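3.2 Survey area and stratification

The survey covered the wet meadows and open sedge flats between Garberg Lake and the lower Horley River. Both sites are used by bison in winter, when snow on the higher ground makes grazing difficult. We divided the area into two strata. The Horley stratum is open and flat, and animals can be seen from the air at long distances. The Garberg stratum is broken by spruce and willow, and small groups are easily missed.

Transects ran east to west and were spaced 1000 m apart in both strata. In total, 81 transects were flown. Lines were moved only where they crossed the Kanthorpe airstrip, which was in use for fuel deliveries during the survey. Flights were made between 10 a.m. and 2 p.m., when shadows were shortest, and were stopped if cloud or blowing snow hid the far edge of the strip.

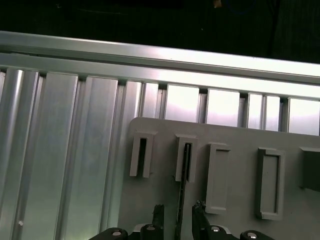
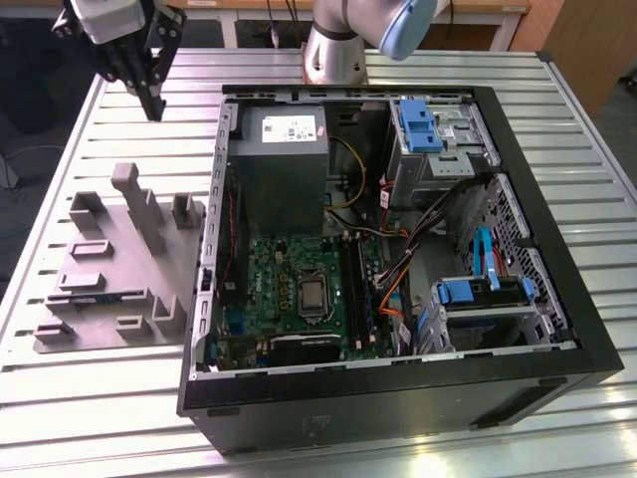
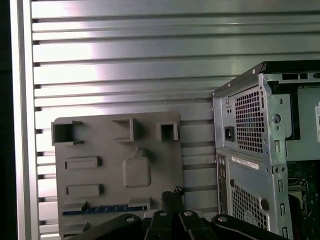

Kanthorpe Institute, Department of Wildlife and Field Engineering
Figure 4. Grooved aluminum surfaces, with a gray fixture plate in the second and third panels.

3.3 Counting procedure

Two observers sat on opposite sides of the aircraft and recorded groups without speaking to each other. A group was defined as all animals within 100 m of their nearest neighbor. For each group the observers noted the number of adults, the number of calves, the habitat, and whether the animals were standing, lying down or moving. Groups too large to count in one pass were circled once, and the higher of the two counts was kept.

Calves were hard to separate from yearlings in deep snow. We therefore report calves only for groups seen on open ground, and the calf ratios in Table 2 should be read as applying to the Horley stratum alone.

3.4 Correction for missed groups

Some groups are missed on every aerial survey. We estimated the share missed by comparing observer records with the positions of collared animals, following the method of the earlier Teixeira survey. Detection was modeled as a function of group size, canopy cover and distance from the line. Snow cover was left out of the final model because it hardly varied over the survey period.

Confidence limits were obtained by resampling transects within each stratum 3000 times. We repeated the analysis with the two largest groups removed, as these had a strong effect on the variance in the Horley stratum. The estimates from both runs are given in Section 4.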